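Comparing hands: the Hokach and the Tamon
Speaker notes, long version

Slide 1. Say hello, check the clicker works, mention there are 17 slides and I only care about six of them.

Slide 2. Why I did this at all. We'd been running the old parallel jaws from Jelínek for ages and they were fine for boxes and hopeless for anything floppy. So when Dramo gave us a bit of bench time I asked for fingers — proper ones, with joints — and got two sets to try. Same controller, same wrist camera, 100 tries per set. Don't read the table out, people can read.

Slide 3. Cloth first, as it's the one everyone asks about.

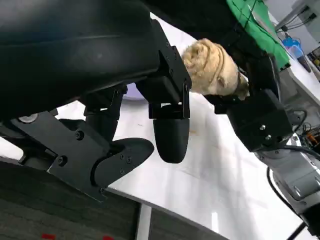

Wrist camera view: beige cloth bunched up between the grippers.

Pause here and let them look. The point I want to make is how much of the view the hand itself takes up! You pay for a close camera with a great black lump in the corner, and whatever you run on top has to live with it. I tried moving the mount by hand for an afternoon and gave up.

Slide 5. Fingertips. The rounded tip is lovely for pressing and poor for pinching, the flat pad is the other way round, and mixing the two on one hand was my favourite set-up by miles.

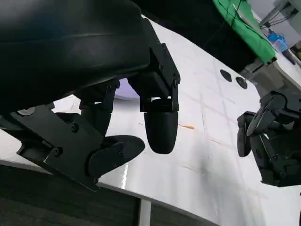
Then the bit about homing. Both sets need to find their zero before each run, and the Tamon ones sulked if you did it too close to the other arm. I ended up backing everything off first (adds a few seconds, well worth it). Someone will ask about wear: I stopped at 600 closes per finger and swapped the pads then, so I can't tell you what comes after that.

Slide 9. Odd shapes. Tell the story about the mug handle if there's time, skip it if there isn't.

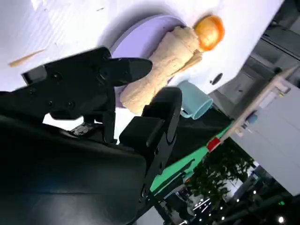 Page last changed: September

The beige figure with the round orange head was the awkward one in my set. It's long, it has a waist, and lying across the plate it gives the fingers two different heights to deal with. Grip force 2 on the controller was my starting point, and I'd go up from there in small steps.

Slide 12. Settings file. Put the link up and leave it up while I take questions.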